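Projektbericht: Auflagenhöhe und Überlieferung der Hundley-Medaillen

Vorgelegt im Fach Numismatik und Geldgeschichte, Montag, 27. Januar

1. Gegenstand
Der vorliegende Bericht behandelt die Preismedaillen, welche die Prägeanstalt Hundley für die Gewerbeausstellungen in Drurkia ausführte. Untersucht wurde, ob die in den Geschäftsbüchern verzeichneten Auflagen mit dem erhaltenen Bestand vereinbar sind. Grundlage bildete die Sammlung Ernaria, ergänzt durch die Auktionskataloge des Hauses Sibiya.

2. Quellenlage
Die Geschäftsbücher nennen für die Bronzeausführung 622 Exemplare, für die Silberausführung 24. Eine Goldausführung wird lediglich in einem Nachtrag erwähnt, dessen Datierung offenbleiben muss. Die Stempel der Vorderseite sind erhalten, jene der Rückseite gelten als verloren.
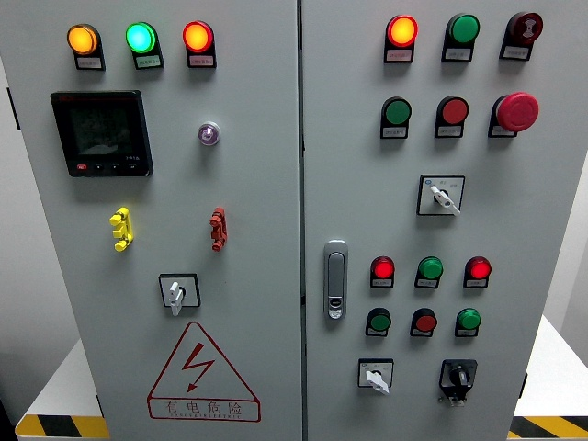
Abb. 1: Schaltschrank, Türen mit Meldeleuchten und Bedienelementen

3. Vorgehen
Die Aufnahme des Bestandes erfolgte im Oktober. Erfasst wurden Durchmesser, Gewicht, Stempelstellung und Randbeschaffenheit. Stücke mit Henkelspur wurden gesondert geführt, da ihr Gewicht nicht mit dem der unveränderten Exemplare verglichen werden kann.

4. Ergebnisse
In der Sammlung Ernaria liegen neun Silbermedaillen vor. Drei davon weisen einen Stempelriss am Halsabschnitt des Porträts auf, der auf den Bronzestücken durchgehend fehlt. Die Silberausführung kann demnach nicht vollständig vor der Bronzeausführung geprägt worden sein, wie es die Kataloge des Hauses Sibiya angeben.
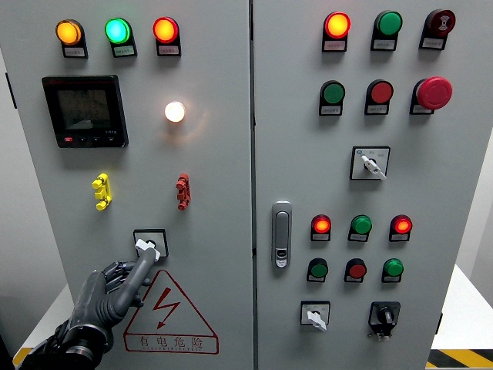

Abb. 2: Linke Schaltschranktür mit Leistungsmessgerät, Roboterhand am Wahlschalter

5. Offene Fragen
Ungeklärt bleibt, ob die Anstalt Hundley Nachprägungen auf eigene Rechnung vornahm. Die Rechnungsbelege aus Drurkia konnten im Projektzeitraum nicht eingesehen werden. Ein Antrag auf Einsichtnahme wurde beim dortigen Archiv gestellt.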